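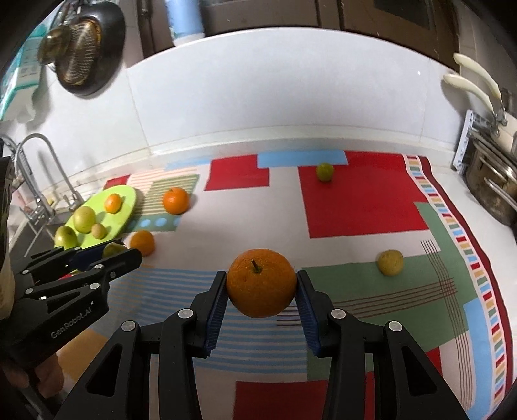 A whole orange with a short piece of stem, and a yellow-green fruit to the left.

Help > Ordering and deliveries > Fruit box questions

Nerus Fruit Boxes: frequently asked questions

Last updated January 27, 2023

What is in a fruit box?

The standard box is a mix of everyday fruit for a household of two or three people. In January that mostly means oranges, apples, pears, bananas and one or two extras such as grapefruit or kiwis. The list for the coming delivery is put on your account page the evening before we pack. We sometimes have to change an item after that if a crate arrives in poor shape, and when we do we replace it with something of the same value or more.

How much does it cost?

The standard box is £19, including delivery. There is no joining fee. The large box has its own price, shown on the order page, and contains the same kinds of fruit in bigger amounts.

Can I choose what goes in?

You can't pick every item, but you can list up to 3 fruits you never want to receive. Go to your account, open "Likes and dislikes" and tick them. We will leave those out and fill the space with more of something else. If you have an allergy, please read the answer further down before you order.

Where do you deliver?

We deliver in Traltik and to the villages on the Doherty side of the river. Type your postcode into the box on the order page and it will tell you straight away. We currently pack for 229 households, and there is a waiting list for two of the village rounds. If your postcode is on one of them you can still leave your details and we will email you when a place comes up.

Who brings the box?

Deliveries inside Traltik are made by our own van. The village rounds are done by Drivex. Either way the box will be left in the spot you gave us when you signed up. Drivex drivers can't take messages about your order, so please email us instead of leaving a note for them.

What time will it come?

Between 7 in the morning and early afternoon. We can't give a narrower time than this. The order of the round changes with roadworks, school traffic and how many boxes are on the van. You don't need to be in.

What if it freezes overnight?

Most fruit will be fine for a few hours in a sheltered porch, but bananas don't like the cold and may go grey. If a hard frost is forecast we put bananas in a paper bag inside the box, which helps a bit. A cool box or an old blanket left out for us to use also works well. Tell us in the delivery notes that it's there.

How should I store the fruit?

Take everything out of the box when you get it in and check it over. Apples and pears keep best somewhere cool, and apples will last a good while longer in the fridge. Pears are usually sent hard and need a few days at room temperature. Keep bananas on their own, as they make other fruit ripen faster. Oranges and other citrus are happy in a bowl for a week. After that, move them to the salad drawer. Don't wash anything until you are going to eat it.

Do the oranges have wax on them?

Ours are unwaxed unless the account page says otherwise. Unwaxed oranges look duller and can dry out sooner. They are the better sort to have if you use the zest. You should still rinse them first.

Why does some of the citrus come with the stem still on?

It depends on the grower. Some cut the fruit from the tree with clippers and leave a short stalk, and some trim it flush. It makes no difference to the taste. If you are stacking fruit in a bowl, snip off any long stalks so that they don't poke holes in the skin of the one next to it.

My lemon is partly green. Is it unripe?

Usually not. Lemons and some oranges can be ripe inside while there is still green in the skin. The colour change needs cool nights, and fruit picked before a cold spell may stay green or yellow-green for as long as you have it. Go by weight. A fruit that feels heavy for its size will normally be juicy.

Something in my box was bruised or mouldy. What do I do?

Email us within two days with your account name and what was wrong. A photo is useful but we don't insist on it. We will take the cost of the item off your next payment. If more than half the box is bad we refund the whole of it. Please don't send fruit back to us.

I have an allergy. Is the box safe for me?

All the fruit is packed in one room, and nuts are packed there too in December and January. We can leave an item out of your box but we can't promise it hasn't touched your other fruit. If your allergy is severe, we would advise against ordering.

How do I skip a delivery or go on holiday?

Open your calendar on the account page and click on any date you want to skip. You can do this up to noon two days before. After that the fruit has been bought and we have to charge for it. You can skip as many deliveries as you like, although if you skip for 7 weeks in a row we will write to ask if you still want your place on the round.

How do I cancel?

Use the "Stop my box" button on your account page, or email us. The same noon deadline applies. There is no notice period and no fee.

Do you take the boxes back?

Yes. Fold the cardboard box flat and leave it out on your next delivery day. Each one gets used several times before it goes for recycling, so please take off any tape. We can't take back paper bags, egg boxes or jars.

Can my school or workplace have a box?

Yes, if you are inside our delivery area. Larger orders are handled by Bríd Dolan, who will want to know how many people you are feeding, whether you have somewhere to store the fruit, and what time the building opens. Schools often ask for small apples and easy peelers, and she can arrange that if she has a week's notice. Invoices are sent monthly.

Can I give a box as a present?

You can. Choose "Gift" on the order page and put in the other person's address. We add a card with your message and leave out the price. A gift box is a single delivery and doesn't turn into a regular order.

How do I get in touch?

Use the contact form on this site. We read messages in the mornings and normally reply the same day. On packing days it may be the next.

This website uses cookies to remember your basket and to keep you signed in. Accept all | Manage settings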